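Dovden shops get a rulebook for sharing a bench with robots

7th May

The Dovden small manufacturers' group has published its first code of practice for robot arms that work at open benches, and the most hotly argued page in it is the one on handwriting.

The code, drafted under Kátia Sales of the assembly firm Prisora, runs to 1471 words. An earlier draft from December was nearly three times that, and Sales says the members who praised it most warmly were the ones who hadn't read it.

Most of what survived is plain stuff. Arms stay parked while anyone reaches onto the bench. Cables on the floor get taped or moved before a shift starts. Every arm has a stop button within reach of the person standing nearest, and that person has to have pressed it at least once in training. Two arms may share a table only if one person has charge of both.

Then comes rule 7, on trays. Sorting trays must be labeled, and the label must be readable from where the operator stands. Henríquez, a repair shop with strong feelings about stationery, wanted printed labels only. Tristine, which rebuilds control boards, said its people had been writing on trays by hand for years and the boards had yet to complain.

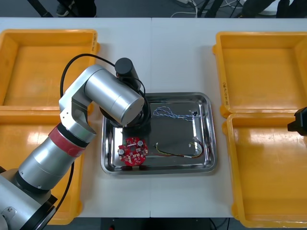
Handwriting stayed in, provided it is "legible to a person other than the author." Members spent two meetings on that phrase. The rule also asks that boards and wiring be spread out before an arm starts picking, so that it isn't left to fish through a heap.

The code is voluntary. Shops that sign up will check their own benches and send in a one-page form, which may be filled out by hand.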